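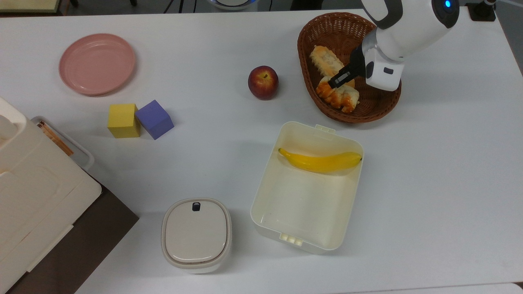 Print this page | E-mail this page
Filed under: Kitchen > Bread makers > Set-up

Section 2 — First loaf on the Givico

Read the saftey sheet first. Then:

1. Machine on a flat, dry counter. Keep it clear of walls and curtains.
2. Wash pan and paddle by hand, dry both. No dishwasher.
3. Push paddle onto the shaft, flat side down. Should click.
4. Liquids in first, then flour, salt in one corner. Yeast last, in a small dip on top — keep it away from the water.
5. Drop pan in, quarter turn to lock. Close lid.
6. Plug in. Press MENU until the display shows 13 (rolls, dough only). Press START.
7. Beeps at 55 minutes. Take dough out, shape by hand, second rise under a towel, bake in your own oven.

NOTE: Want a full loaf instead? Use program 2 and leave the lid shut till the end.

NOTE: Old Hattori pans look the same but don't lock. Don't use them.

CAUTION: Pan and lid get very hot on bake programs. Oven mitts, both hands.

CAUTION: Never reach in while the paddle is turning. Unplug first.

If display reads E2 — too hot inside. Lid open, wait untill cool, start over. Still E2? Call parts desk, ext. 989, ask for Siobhán Flanagan.

Rev. 22 Jul 2020, Y. Sukprasert. Replaces the April sheet.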